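Shared supply station: upright file organizer, hinged case, or both?

Posted in Office and Classroom Organization
12 December 2023

Burkelus Reading Room

Our reading room maintains one shared supply station for registered members, of whom there are over 612. Pens, markers and small containers are presently kept in a single drawer, and loose forms are stacked on top of the cabinet. The budget for replacement storage is $38. We request guidance on whether an upright organizer with slots would serve for both the forms and the writing tools, or whether the two should be stored separately. The counter is 18 inches deep.

Multthorpe Office Services

The two should be stored separately. An upright organizer is designed for paper and folders. Pens placed in a tall slot fall flat on the floor of it and are difficult to retrieve. Our office uses a four-slot organizer for paper and a hinged case with compartments for everything small.
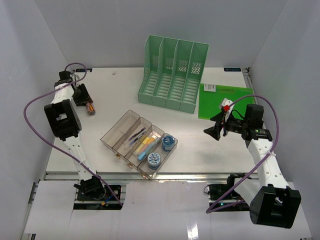

Mint-green file organizer with four slots, and an open case holding pens, markers and two round blue containers.

Slender pens should be assigned to the narrow compartment and thicker markers and highlighters to a wider one. Round containers require a compartment of their own; otherwise they roll against the pens. Please measure the case with its lid fully open before purchase — on a counter of your depth, it may need to be set at an angle.

Each slot of the organizer should be labeled on the front lip. We recommend leaving one slot free for incoming forms.

Sobczak Learning Center

We concur with the above. Members should be asked to close the case after use.

Deltetti Records

A drawer is adequate if it has dividers. We have kept ours that way in Room 851 and have not found it necessary to purchase a case. Forms may go in any standard tray.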